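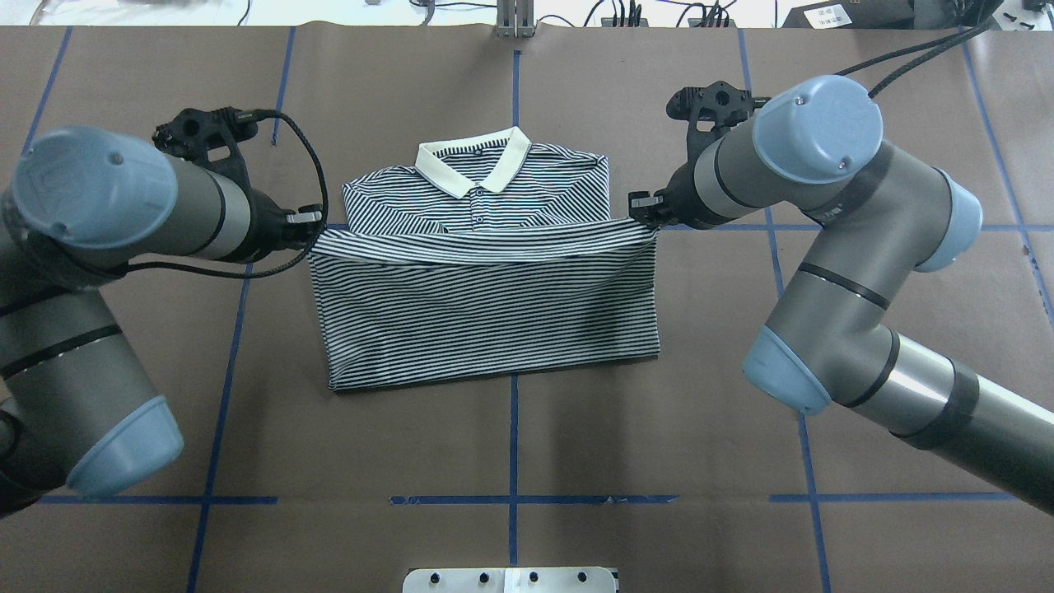 Striped polo shirt on brown paper, part folded.

Duvville Town Hall: candidates' debate
Safety checklist for the main hall and press area

Inspected: 10 Jul 2024
Inspected by: Sointu Räsänen
Received for the town clerk by: Kamarul Majimbun
Event: public debate for the September council election, with live broadcast

Marks used: OK / Fix before doors / Not checked

1. Ways out

Main doors, both leaves open fully: OK
Side door to Pedau Street: Fix before doors
Comment: The push bar works but the door sticks at the bottom. I could open it with a shoulder. An older person could not. Needs planing or a new threshold strip.
Rear door behind stage: OK
Comment: Opens on to the loading yard. The broadcaster has asked to park its van there. The van can go on the left side only, clear of the door swing.
Exit signs lit: OK
Emergency lighting, tested from the panel: OK
Comment: One fitting above the balcony stairs was slow to come on. It stayed on for the whole test. Watch it next time.

2. Seating and numbers

Hall limit on display in the foyer: OK
Comment: Limit is 500 including candidates, staff and press. The party agents were told 500 in the audience, and this has to be put right with them in writing.
Rows linked together: Fix before doors
Comment: Back rows are loose chairs. Clips are in the store under the stage.
Centre aisle clear: OK
Wheelchair spaces marked: OK
Comment: Marked at the front and at the rear. Front spaces have a poor view of the left-hand lectern. Moving the lectern in by a chair's width would solve it.
Balcony: Not checked
Comment: Key was not available. Keep the balcony shut to the public until somebody has been up there.

3. Stage

Steps, both sides, with handrail: Fix before doors
Comment: Right-hand rail is loose at the top bracket. Left is sound.
Stage edge marked with white tape: OK
Lecterns stable: OK
Comment: 4 lecterns, one for each candidate. The moderator sits. Sandbags on the bases are enough, but they should go to the back where feet will not find them.
Party banners and backdrop: Fix before doors
Comment: The Wola backdrop is tied to the lighting bar with string. Nothing may hang from that bar except lights. Use the free-standing frame. No fire label on the cloth -- ask the supplier for the certificate or leave it out.

4. Electrical and broadcast

Cables across public routes covered: Fix before doors
Comment: Ramp covers are down in the foyer but stop short of the press tables. The gap is at the point where most people will turn.
Extension leads: OK
Comment: Two had out-of-date test labels and have been taken away.
Camera platform, rails on all sides: OK
Lighting stands weighted: OK
Hearing loop: OK
Comment: Works in the front 12 rows. Stewards should know this, as they will be asked.

5. Crowd and security

Bag search table, space for a queue: OK
Comment: Queue should run along the wall and not down the front steps.
Area for demonstrators: Not checked
Comment: Two groups have given notice. The police have the plan and I have not seen it. Please send a copy before the final walk-round.
Separate route for candidates: OK
First aid room: OK
Comment: Saragih room, ground floor. Move the spare voting booths out of it.
Steward briefing: Not checked
Comment: No date set yet.

Comments from the clerk's office (K. Majimbun)

Side door: joiner booked. If it is not done we will lower the hall limit, and the agents have been warned of that.
Numbers: corrected letter sent to all four agents. One has already objected to losing seats. The limit stands.
Backdrop: owner is looking for the certificate. I have said plain curtain otherwise.
Balcony: key found, it was on the wrong hook. Sointu to inspect on the second visit.
Demonstrators: plan requested from the police, no reply so far.

Second visit: to be arranged once the stage rail and side door are done. Items marked OK will be looked at again only if the layout changes.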